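Gremmont Linen Service to Add Robot Folding Cells at Sutter Street Plant

No layoffs planned; folding room staff will train the machines and move to inspection and repair

GREMMONT, September – Gremmont Linen Service will begin using robot folding cells for restaurant napkins at its Sutter Street plant this fall, the company said Wednesday. The two cells are being supplied by Nidell, which builds handling equipment for commercial laundries.

The Sutter Street plant washes, irons and folds table linen for restaurants, hotels and event halls. Sheets and tablecloths have gone through machine folders there for years. Printed napkins have stayed on the hand tables. Customers want the pattern facing up and the creases in the same place every time, and the sizes change from one order to the next.

"We have people who fold napkins for a full shift, and wrists and shoulders are the most common complaint we hear from them," said Florian Stöckli, plant manager. "We wanted that job to get smaller. We did not want to do it by sending people home."

Under the plan, the 20 employees who now work in the folding room will keep their jobs, their hours and their pay grade. Folding by hand will be limited to half a shift per person once both cells are running. The other half will be spent on inspection, mending, order packing or running a cell.

The robots learn from people. Employees carry out the folding work with hand-held grippers in place of bare fingers, and the recorded movements are used to teach the cell how to take hold of the cloth and where to bring it. Folding room staff have recorded 3,487 folds to date in the Elano pattern set, the line of printed napkins the plant handles most often. 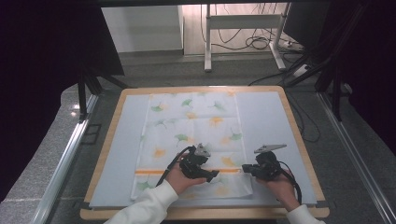 What changes on the floor

Recording work is voluntary and is paid at the regular rate plus a training supplement. Sessions are short, with a break between them. An employee who tries it and does not care for it can go back to the tables the same day.

Emil Lüthi has folded at the plant for eleven years and was one of the first to sign up for recording.

"The grippers are slow at first. You can't feel the cloth, so you have to look at it more," Lüthi said. "Picking up one layer and leaving the one under it, that took me most of a week. Now I show the others how I hold them."

Lüthi will become one of the plant's two cell leads when the equipment starts up. Cell leads will load work, clear jams and decide when an order should go back to the hand tables. They will also have the authority to stop a cell without asking a supervisor.

Stained or torn pieces will still be pulled out by a person before folding. So will anything with lace, fringe or heavy embroidery, none of which the cells will be asked to handle in the first year.

Schedule

The first cell will run on day shift only, from 7 a.m. to 3 p.m., and will take printed napkins from the Elano set. The second will follow after a review by the plant's safety group, which includes three members chosen by folding room staff. Evening shift will stay on hand folding until that review is finished.

Delivery days and prices for current customers will not change. Customers who would like their napkins folded by hand can ask their route driver to mark the account.

The company will hold a walk-through of the new area for employees and their families before startup. Times will be posted at the time clock and in the break room.

About Gremmont Linen Service

Gremmont Linen Service rents and launders table linen, aprons and kitchen towels for food service customers. Its main plant is on Sutter Street in Gremmont.

Press contact: Front office, Sutter Street plant

3,591 views
2 comments
20 shares

Related releases
Sutter Street Plant Replaces Two Tunnel Washers
Gremmont Linen Adds Saturday Route for Event Halls
Apron Repair Program Extended Through Winter
New Break Room Opens for Evening Shift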